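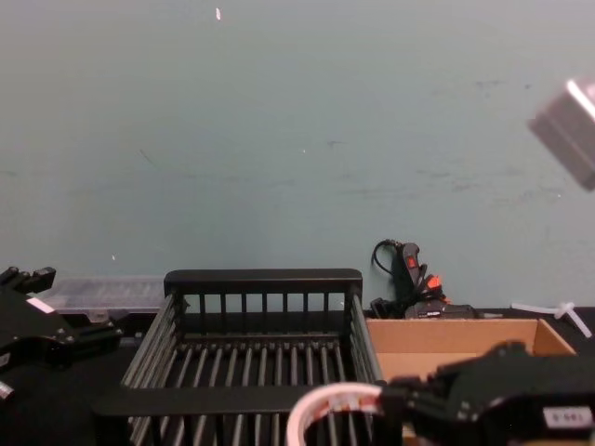 Victor Mohamedi

Hello all. In October I rented a small flat in Purkmont. The landlord asks 770 each month, and now he wants 12 more for "shared lighting." Is this normal here?

KinnearJ
Mine in Lindsay does it too. Check your lease first.
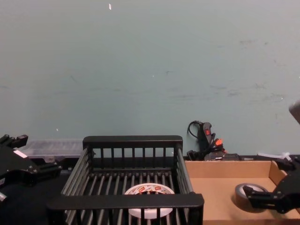
The rack by the wall

mhairi_m
I disagree with Jessie. If the lease does not say it, you do not owe it.

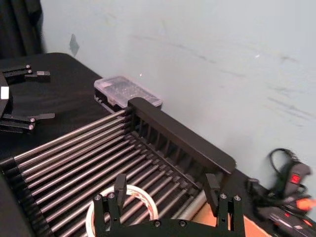 I refused the same charge in Vavville and I stayed there two more years.

Victor Mohamedi
Thank you. I read all the pages again and lighting is not mentioned.

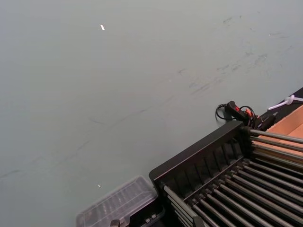
I will write to him tonight and keep a copy.

KinnearJ
Fine, but be polite. He still holds your deposit.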